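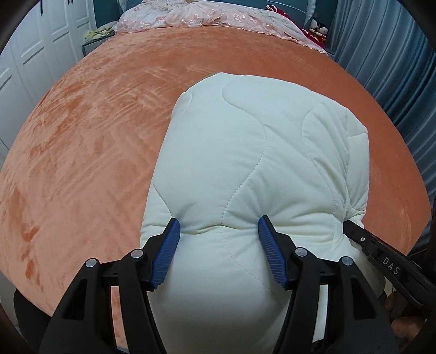 Bedding and soft furnishings

Quilted pillow

A quilted pillow is a pillow whose outer fabric has been stitched through to a layer of padding, so that the surface rises and falls in small puffy sections. It is a cousin of the bed quilt and borrows most of its charm from it. The stitching may run in squares, diamonds or channels, or it may wander across the cloth in loose curves, as on the off-white pillow shown on a salmon-orange velvet spread.

Construction

The simplest quilted cover has a face fabric, a thin sheet of padding and a lining, all sewn together before the cover is cut and closed. The main filling goes inside afterward. Some pillows have a quilted cover that unzips, while others are sewn shut for good. Closed ones keep their shape nicely but are harder to wash.

The distance between lines of stitching matters a great deal. Lines set close together make a flatter, firmer surface. Lines set far apart leave the padding room to puff up, and this is where the lovely cloudlike look comes from.

Wavy quilting

Curved, wandering stitching is usually called meandering, or stippling when the curves are very small. In traditional meandering the line never crosses itself, and a skilled quilter can fill a whole cover without once lifting the needle — a real pleasure to watch. On a machine it is done with the feed teeth lowered, so the sewer is free to move the cloth in any direction.

Meandering suits pillows especially well. A pillow is always being squeezed, folded and sat against, and straight quilting shows every tug. Curves are much more forgiving. The fabric can gather and crease along one side and the pattern still looks at home.

The textile writer Margit Veres sorts wavy patterns for pillows into 13 types in her handbook Folgate, named for the street where she first taught quilting. Her favorite is the Losodlow, a long lazy curve that doubles back on itself every 2 inches. She also lists the Rajan, a tighter version with rounded ends like the fingers of a mitten.

Use on the bed

Quilted pillows are used for sleeping, for propping up a reader, or simply for show. White and off-white are common choices, and they look wonderful against a strong color. Velvet makes a particularly good partner: its short pile and the stitched relief of the quilting catch light in completely different ways, and even a plain pillow gains depth from the contrast.

A larger pillow may be folded over on itself to give extra height under the neck. Quilted covers hold a fold less sharply than plain cotton ones, and the doubled end tends to form a thick, rounded bulge.

Care

Removable covers are washed inside out in cool water. Whole pillows need plenty of room in the machine and a long, low drying time, with a good shake halfway through — damp padding likes to clump in the corners of the stitching. A loose thread should be knotted and tucked back in, never pulled.

See also: Bedspread; Bolster; Clama stitch; Comforter; Trapunto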